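Rerley Office Services
Workplace inspection checklist: seating, desks and small furniture
Site: Hekville, second floor, room 104
Completed by: Bayu Nasution
Period: August

How to read this sheet

Each line is marked OK, ACTION or N/A. Comments follow where there is something to add. ACTION items are repeated at the end with the person or team who should deal with them. Electrical testing and the fire door are on separate sheets and are not covered.

Section 1. Floor and walkways

1.1 Route from door to window clear: OK
1.2 Floor surface sound, no lifted edges: ACTION
Comment: The join just inside the door has started to lift again. It was glued down in the spring. Nobody has tripped on it that I know of, but a chair caster will catch on it. Tape it for now and have the floor contractor look at it on the next visit.
1.3 Cables off the floor or covered: OK
1.4 Bags and boxes kept out of the walkway: OK
Comment: Staff have been good about this since the last inspection.

Section 2. Office chairs

Every chair in the room gets the same check. Sit in it, raise and lower it through its full travel, lean back, push down on each armrest, then turn it over or tip it and look at the base.

2.1 Five-star base, no cracks: OK
2.2 Casters turn and roll freely: ACTION
Comment: One caster on the chair nearest the door is packed with hair and thread. Clean it or swap it. Spare casters are in the Boychuk cabinet, bottom drawer. Check the stem size before pulling the old one out, as there are two sizes in the drawer.
2.3 Gas lift holds height under load: OK
Comment: Each chair was left with me sitting in it for two minutes. None sank.
2.4 Tilt lock engages and releases: OK
2.5 Backrest firmly fixed to its support: ACTION
Comment: There is side-to-side play in the gray fabric chair. The bolts at the bottom of the back support took most of a turn each and the play is less, but it has not gone. I would like it looked at by someone with the service sheet. It can stay in use in the meantime as long as it is not used for leaning back hard.
2.6 Upholstery whole, no splits or exposed foam: OK
Comment: The dark gray fabric and the piping around the edge are sound. People should keep hanging items light. Anything heavy hung on a backrest changes how the chair tips and can swing into the person behind.
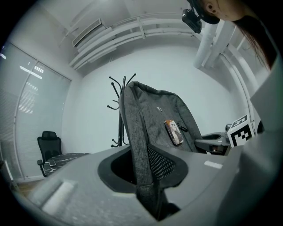

2.7 Lumbar section secure: OK
Comment: Press the mesh with a flat hand and feel for give at the edges. Mesh that has come away from its rim usually goes at a corner first, and a sleeve or a belt loop can snag in it.
2.8 Armrests tight, pads not split: OK
Comment: Checked by lifting as well as pushing. A loose armrest often feels fine under downward pressure.
2.9 Headrest, where fitted, holds its position: OK
Comment: The black mesh chair by the desk has one. It slipped last time and was tightened. It now stays where it is put.
2.10 Weight rating label readable: ACTION
Comment: Label missing or worn on one chair. I have asked Husosska for a replacement and will write the chair number on the sheet when it comes. Please do not guess the rating from a similar model.

Section 3. Desks

3.1 Desk stable, no rocking: OK
3.2 Top free from chips and sharp edges: OK
Comment: The dark marble-pattern top hides small chips well, so it needs to be checked by touch. I ran a cloth along the front edge and it did not catch.
3.3 Personal items kept back from the edge: OK
Comment: A general reminder to keep phones and cups away from the edge where a chair arm passes.
3.4 Room for knees and feet: OK

Section 4. Coat rack

4.1 Stands upright, does not lean: OK
4.2 Hooks tight, no sharp ends: OK
Comment: The hooks curve out at the top and some of them are near face height for a shorter person. Keep the rack at the wall and do not move it into the walkway when the room is full.
4.3 Loaded evenly: N/A
Comment: This matters more in winter. With a slim pole and all the wet coats on one side, this kind of rack can go over. Check again when the weather turns.

Section 5. Window, blinds and light

5.1 Blinds raise, lower and tilt: OK
5.2 Blind cords secured out of reach: ACTION
Comment: One cord cleat is loose in the wall. Needs a longer screw.
5.3 Light level at desk: OK
Comment: The meter read 500 lux on the desk top with the ceiling lights on and the slats closed.
5.4 Glare: OK with comment
Comment: With the blinds down the room still gets strong light from the window side. Anyone who sits facing it should turn the desk or ask for help with it. The ceiling strips also reflect in the glass, and this can bother some people late in the day.

Actions carried forward

1.2 Tape the floor join, then contractor. Building team.
2.2 Clean or replace caster. Bayu Nasution.
2.5 Backrest play, gray fabric chair. Furniture supplier to inspect. Do not tighten further before they have seen it.
2.10 Replacement rating label. Waiting on Husosska.
5.2 Refix cord cleat. Building team.

The budget code for small parts is unchanged. Anything over $100 needs approval before it is ordered.

Next inspection: November. Bring the light meter and the long hex key.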